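Landenari bracket handling cell
Progress report to Trondberg, April 2020

Status: feeding trials on hold, fault work in progress

The period was planned for endurance runs on the sheet-metal brackets. Most of it went instead to a fault first logged in February. The left hand of the Rosa unit lets a bracket slip while the arm is moving away from the bin. The part rotates about the top edge and, in the worst cases, falls. Over 31 drops are now on record. No one was hurt and no tooling was damaged.
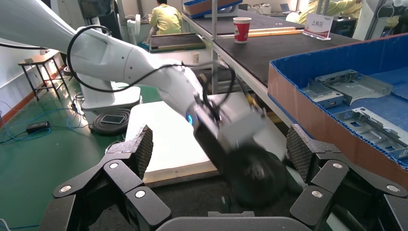
Fig. 1. Gripper pads at the parts bin, white arm alongside.

The log points to two causes. Finger force is set at the moment of contact and is not corrected when the arm speeds up. Separately, the stop signal from the hand controller reached the arm late in 11 of the recorded drops, so the arm kept moving with no part held. We treat the second item as a safety matter – a late stop is not acceptable where people work near the cell.
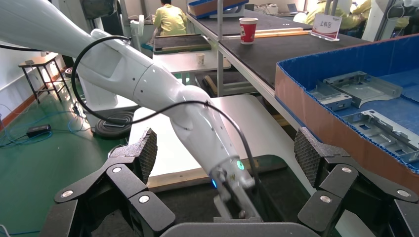 Landenari – Handling and Assembly Group, Cáceres

Arm speed has been reduced for all bin moves until the stop signal is fixed. The signal now runs on its own line and is checked at every start. In 13 test cycles at the lower speed, 2 brackets slipped and none fell. This is too few cycles to close the fault.

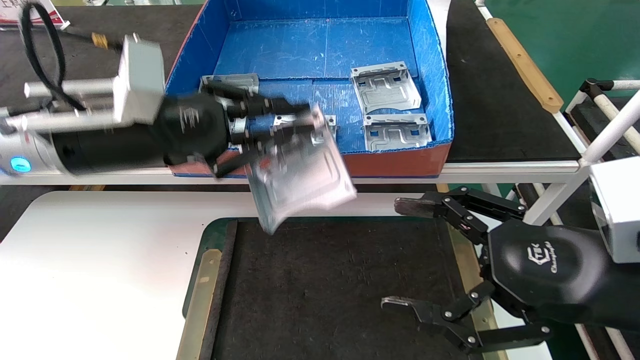

Fig. 2. Bracket held in the left hand, further parts in the box.

Remaining work: force correction during the move, a slip check before the arm leaves the bin, and a repeat of the stop test at full speed. The endurance runs move to the next period. We request no change to the budget, but the delivery date for the second cell depends on the stop test and should be read as open.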